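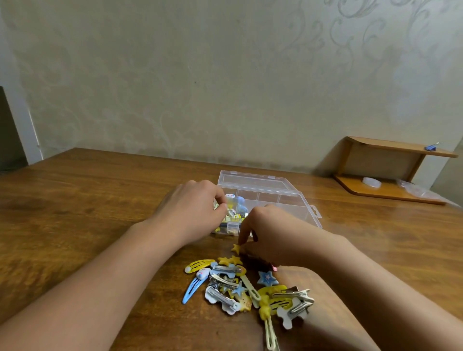

Why does my gripper keep dropping small clips halfway to the bin?
Check the closing force after warm-up, because a drifting force setting will let thin parts slide out.

kettle_beryl
August again, and I'm sorting hair clips for the Julteck arm! Well, it was. It ran 17 clips beautifully, then flung a metal snap clip across the shop. Bare hands were nowhere near it, thank goodness.

cisternas_fan
Ooh, I love these small-parts jobs. Sounds like force drift to me too. What's yours set at?

kettle_beryl
40 percent. Same as last year.

Efraín Arango
I don't buy drift. Snap clips are springy! Squeeze one across the middle and it pops open and launches itself. I'd grab it by the end and slow the close way down.

cisternas_fan
But then the flat ones slip. I had that on my Bamomero and raising the force fixed it.

Efraín Arango
Raising it is how I cracked 2 plastic stars. Please put a shield up before anyone tries that, Beryl.

kettle_beryl
Shield is on (old polycarbonate, looks terrible, works great). Gripping by the end now and no launches so far, but the alligator clips still twist on me. Any ideas for those? I'd love to have it running for the Kernalham meetup!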